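Home | About us | News | Products | Stockists | Contact

Camilex to supply Niletti kitchens with British-grown cabbage from August

13 June 2021
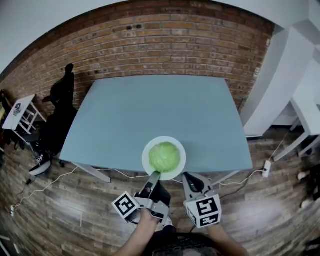 A head of cabbage on a white plate.

Vegetable supplier Camilex has signed a two-year agreement to deliver fresh cabbage and other leafy greens to Niletti, the contract caterer that runs school and workplace canteens across the Midlands.

Deliveries will begin in August and will reach 646 kitchens by the start of the autumn term. Until now Niletti has bought most of its greens ready shredded. Under the new agreement its cooks will receive whole heads, packed in returnable crates and delivered twice a week.

The cabbages will come from growers in Lincolnshire who already supply Camilex, with the Strebel packing site handling orders for the northern kitchens. Camilex expects to send out around 1278 crates a week during term time.

Tahira Abbasi, head of supply at Camilex, said: "Whole cabbage keeps well and costs less per portion. The cooks we spoke to wanted to do their own cutting — they can use the outer leaves for soup and keep the heart for slaw. We have also agreed to take back every crate, so there will be a lot less plastic going into kitchen bins."

Niletti will add four cabbage dishes to its autumn menu, including a braised cabbage and barley bowl and a vegetable pasty. Recipe cards will be sent to kitchen managers in July.

Prices have been fixed for the first year and will be reviewed after that.

For further information, contact the Camilex press office.

Last updated: June 2021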